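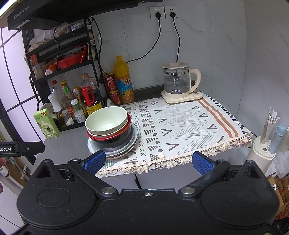 Stains on Tablecloths and Kitchen Linen: What Works in My House

Collected by Reet Org, updated 2019-05-18

I have washed table linen for many years, first for a small guest house in Junanside and now only for my family. Many of my neighbors ask me the same questions, so I write the answers in one place. Please test every method on a hidden corner before you use it on a cloth you love.

Before you begin

Read the label. Cotton and linen can take more heat than people think, but a printed pattern may lose its color. If there is no label, wash it as delicate the first time. Do not rub a fresh stain. Press it with a clean white towel, lift, turn the towel and press again.

Red wine and berries

Lay the cloth over a big bowl and fix it with a rubber band. Pour water just off the boil through the stain from a small height. It works well on plain white cotton. For colored cloth use cool water and a little dish soap, and wait 14 minutes before rinsing.

My aunt used salt. Salt drinks the liquid while you finish dinner, but the mark stays and you must still wash it.

Grease and butter

Scrape off what you can with the back of a knife. Cover the spot with potato starch and leave it overnight — in the morning brush it off outside. Then put dish soap directly on the dry fabric, wait a little and wash as usual. Water first is a mistake, the grease will only sit deeper.

Candle wax

Put the cloth in the freezer until the wax is hard and breaks off. What remains goes between two sheets of brown paper under a warm iron. Change the paper often. Colored candles leave dye, and for this I have no good answer.

Coffee and tea

Rinse from the back side with cold water. Old tea marks need a soak: 2 spoons of washing soda in a bucket of warm water, for one evening. Not for wool or silk.

The yellow line along the fold

This comes from long storage. Wash the cloth before you put it away, even if it was used only one time, and do not starch it. Starch goes yellow and insects like it. I roll my long cloths on a cardboard tube, and the short ones I fold in a different place each February.

Ironing

Iron linen while it is still damp, on the wrong side if there is embroidery. If it dried too much, sprinkle it, roll it in a towel and come back in one hour. Begin in the middle and go out to the hems.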